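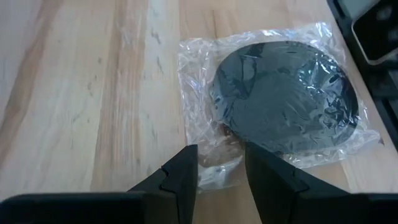 Is the Plarkora open day worth the drive if you don't work in packaging?

Go if you like seeing how ordinary stuff gets made, and give yourself at least three hours. I went in August with my sister, neither of us knows a thing about boxes, and we still got back to the car later than we'd planned.

We came up through Inskip with the windows down (her AC quit in the spring and she's in no hurry about it) and pulled in a little after 9:30. Parking is in the hayfield across the road from the plant. Wear real shoes! I had sandals on, and they won't let you on the factory floor with your toes out, so I spent the morning in a pair of borrowed rubber clogs two sizes too big.

Check-in was quick. You get a sticker, earplugs and a map that shows the building before they added the east side, so half the doors are in the wrong place. We asked for directions four times. Everyone was super nice about it.

Tours go out in small groups and the carton line is the one to get on first. It's the oldest part of the plant and it's LOUD. Big rolls of brown paper come in at one end, and the middle wavy layer gets pressed between two hot ribbed rollers and glued to the flat sheets. I'd always figured the glue was something fancy. It's cornstarch! The whole hall smells a little like pancakes, and by 10 I was starving.

Our guide had a quiz board by the exit where you guess how many cartons came off the line since the doors opened. It was 3,251. My sister guessed 300, which got a laugh out of the whole group, and then a boy in a dinosaur shirt guessed a million and took the heat off her. 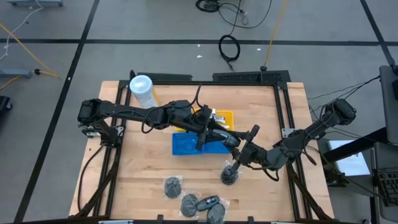

Lunch, and the drop test

The food is run by Jina, the little diner from downtown Kevthorpe, set up under a tent behind the loading docks. Chicken salad on a roll, corn chowder, peach hand pies. The chowder was the best thing I ate all weekend and I'd have gone back for seconds if the line hadn't been out to the fence. Bring cash, their card reader kept dropping out.

After lunch we did the drop test, and I think this was my favorite hour of the day. You pack an egg in a small box using whatever you want off the scrap cart and it gets dropped from a platform. People took this very seriously. There were 122 entries on the sheet by the time we signed up. I went heavy on crumpled paper. My sister built a kind of hammock out of string and would not let me look at it until it was done.

Mine broke. Hers didn't. I have heard about it every day since.

What I did learn is that the empty space is what gets you. If you can shake the box and feel something move, it isn't packed yet, doesn't matter how much padding you threw in there. I mailed my niece a mug last week and stuffed that box until the lid bowed, so we'll see.
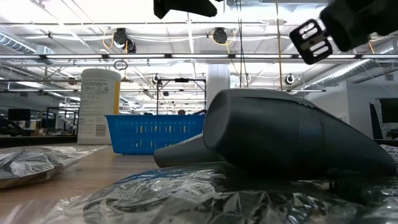 How much of the plant do you get to walk through in one visit?

Most people see three areas: the carton line, the print room and the testing hall. The ink store and the boiler house stay closed to visitors, and the last tour leaves at 2:45.

The print room is quieter and you can take your earplugs out. They still have a cabinet of old printing plates in there from cracker companies and seed companies and a soda bottler I'd never heard of, and you can ink one up and pull your own print. I did a rooster. It's crooked and it's on my fridge.

I'd skip the talk on pallet sizes unless that's your thing. We sat in the back, it was warm, and I may have closed my eyes. The gift table is good, though. They sell flattened boxes in bundles of 100 for way less than I pay at the shipping store, and yes, I bought one, and yes, it's still in the trunk.

On the way out we got stuck behind a school bus trying to turn around in the hayfield, so we stood at the fence talking to other visitors for a while.

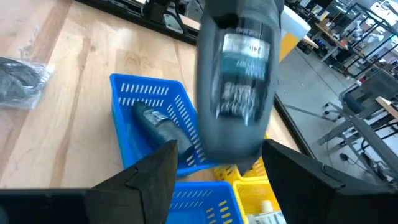 Lionel Fairclough told us he comes every summer and always saves the print room for last, when the groups thin out and you can pull as many prints as you like. He had a whole folder of them under his arm. Wish we'd met him at 9:30!

We stopped for gas in Kevthorpe and got home after dark.

3 comments

marshgrass: We did the egg drop too, ours went splat. My husband blames the tape.

Dot in Inskip: Do they let you bring a stroller on the carton line? The website doesn't say.

pieplate: Those peach hand pies. I asked for the recipe and got a very polite no.

Recent posts
Two Nights in Kevthorpe on a Budget
The Best Chowder Within an Hour of Home
I Tried to Like Antique Malls
A Rainy Morning at the Button Works

Home | Day Trips | Eats | About | Contact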